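Student Projects > Mobile Robotics > Final Reports

Search reports by keyword or author
Go

Unplanned stops and one failure to stop on the Clumora path rover

Lina Shboul, Nimal Kanagaratnam, Lihua Shao
Project supervisor: Rupert Wallner
Submitted Friday, March 16, 2018

1. Background

The Clumora rover is a four-wheeled outdoor vehicle built by earlier project groups. It follows paved paths using one forward camera and a short-range sonar bar on the front bumper. Our group took it over with the task of extending its range on unlit, unmarked paths. That work was set aside after the fault described in this report, and the rest of the term went into finding the cause.

The drive controller is a Curiron board. The path-following software, called Gadis, runs on a separate computer and sends a speed and a steering value to the board 50 times per second. A watchdog on the board is meant to cut motor power when these messages stop arriving.

2. The fault

During run 14 the rover made three unplanned stops within the first part of the route. Each time the Gadis log gave the reason as "obstacle, camera." The sonar log showed nothing in range at any of the three stops. The operator cleared each stop by hand and the run continued.

On the fourth occasion the rover did not stop. Gadis crashed while handling the same type of detection, and the rover kept moving at its last commanded speed. Chunhua Wei, who was walking behind as safety operator, pressed the radio stop and the motors cut out. The rover had left the asphalt with its two right wheels. There was no injury and no damage beyond a bent bumper bracket.

The two problems were treated separately: false detections by the camera, and the watchdog that did not act.

3. False detections

The obstacle detector splits the lower part of each camera image into cells and compares each cell with a running average of the path surface. A cell that is much darker than the average is marked as an object. The threshold was set indoors, on a gray floor of even color.

The path used for our runs is much less even. It is old asphalt with patched areas and pitted texture, and it has no curb, so the grass meets the surface along a soft edge. Dark patches are the hardest case. The detector cannot tell a flat dark area from the front of a low object, and motion blur near the bottom of the image removes the fine texture that might have helped.

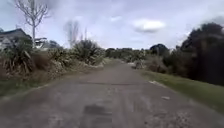 Why was the sonar not used to confirm what the camera reported?
The sonar bar reads out at a slower rate than the camera, and the original group let either sensor trigger a stop alone so that the rover would never wait for the slower one.

We replayed 2,559 saved images from all runs through the detector. It marked an obstacle in 491 of them. Lihua Shao went through the marked images by hand and found that most of the marks lay on repairs, on stained asphalt or on the border between path and verge. A smaller group were true objects, mainly people and bicycles.

4. The watchdog

The watchdog timeout was set to 800 milliseconds, and bench tests showed that the timer itself worked. With the data cable pulled, the motors stopped every time. With the Gadis process killed, they did not.

The difference was traced to a small relay program named Su, which passes messages from Gadis to the board. Su was written to repeat the last message when no new one was available, to smooth over short gaps. It had no limit on how long it would repeat. When Gadis crashed, Su went on sending the old speed value, and the board had no way of knowing that the value was stale. The board logs from run 14 agree with this – message timing is regular through the crash and up to the radio stop, while the values stay constant.

5. Changes made

Su now repeats a message no more than three times and then sends zero speed. Each message also carries a counter written by Gadis, and the board cuts power if the counter does not change within the timeout. The crash in Gadis came from a cell index that ran past the right side of the image when a detection touched the border. A bounds check was added.

The detector was changed to require that a dark cell region also show a difference in height between two successive images. This is only a partial fix. On the replayed images it removed many of the false marks on flat patches, but it did little for marks along the verge, where grass does have some height.

6. Remaining issues

The changes to Su and to the board were tested on stands with the wheels off the ground. They have not been tested in an outdoor run. Rupert Wallner has asked that the next group repeat the kill test at low speed, in an enclosed yard, before the rover goes back on a public path. The radio stop should be checked at the start of every session and the result written in the run sheet. Ours has no entry for that check on run 14.

The height test adds delay on the older computer. We did not measure how this affects stopping distance.

Related reports
Battery Mount Redesign for the Clumora Rover
Sonar Bar Calibration, June Field Week
Gadis Path Follower: User Notes
Wheel Slip on Wet Grass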